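About Lollwood

Hi, and thanks for stopping by! Lollwood is a small evening cooking school, and I'm the one who runs it, teaches most of the classes and answers the emails (slowly, sorry). I started it after years of feeding friends who kept saying they couldn't cook. They could. They just needed someone standing next to them while the onions went in.

We keep classes to 17 people. I tried 30 once, in a hall, and spent the night shouting over the fans, so never again. Each course runs for 4 weeks, one evening a week, and you eat what you make before you go home. Bring a container for leftovers, because there are always leftovers!

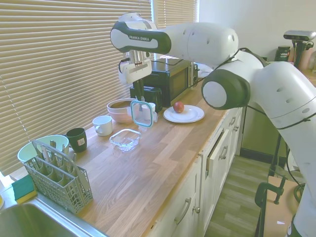 Do I need to know how to cook already?

Not at all. The first course starts with holding a knife and boiling rice, and plenty of people who sign up have been living on cereal. If you're past that, skip ahead to Soups and Stews or the bread course, which is my favorite (I'd teach it every night if people would let me).

My recipes mostly come from my grandmother's side, so expect a lot of dill, cabbage and sour cream. The dumplings everybody asks about are the Jelínek ones, named for the family who lived downstairs from her. I've changed the filling over the years and I'm not sorry.

We buy our flour from Wekov, who mill it coarser than the supermarket kind, and that's what we sell in the little paper bags by the door. New courses open every September. They fill up fast, so get on the mailing list if you'd like first pick of the dates.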